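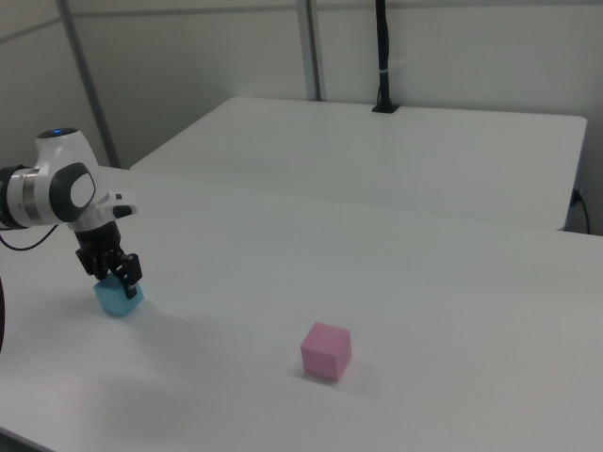

White and black arm with a two-finger gripper, over a white tabletop.

Section 4. Adding and Editing Performer Profiles

This section explains how to create a performer profile in the Bavex film and television catalog and how to link it to existing credits. You must be signed in with an Editor account. Reader accounts can view profiles but cannot save changes.

4.1 Creating a profile

1. From the main menu, select People, then New Profile.
2. Enter the performer's professional name in the Display Name field. Enter the birth name, if different, under Other Names.
3. Select one or more occupations. The first occupation selected appears beneath the name on the public page.
4. Type a short biography. The field accepts up to 2350 characters, including spaces.
5. Select Save Draft. The catalog assigns a profile number, such as 1816, which cannot be changed later.

Note: Search the catalog before creating a profile. Accents are ignored in searches, but hyphens are not. Try the name both with and without the hyphen.

4.2 Linking credits

1. Open the draft and select the Credits tab.
2. Enter the title of the film or series. For this section, the sample title Erkance is used.
3. Choose the matching entry from the list and confirm the release year.
4. Enter the character name exactly as it appears in the closing credits. If the performer appears as himself or herself, check Self and leave the character field blank.
5. For a series, enter the number of episodes. A performer who appears in 11 episodes receives a single credit with the episode count shown beside it.
6. Select Add Credit.

Caution: Removing a credit also removes any award nominations attached to it. Deleted nominations cannot be restored from the History tab.

4.3 Family relationships

Relationships are entered once and appear on both profiles. Select Relatives, choose the type of relationship, and enter the profile number of the other person. Do not enter a relationship that has no published source.

4.4 Publishing

1. Select Check Profile. Missing fields are marked in red.
2. Correct any marked fields and select Submit.
3. Record the confirmation code.

Profiles imported from Tikkanen or Kakitz files may display error 63, indicating a duplicate name. See Section 7, Merging Records.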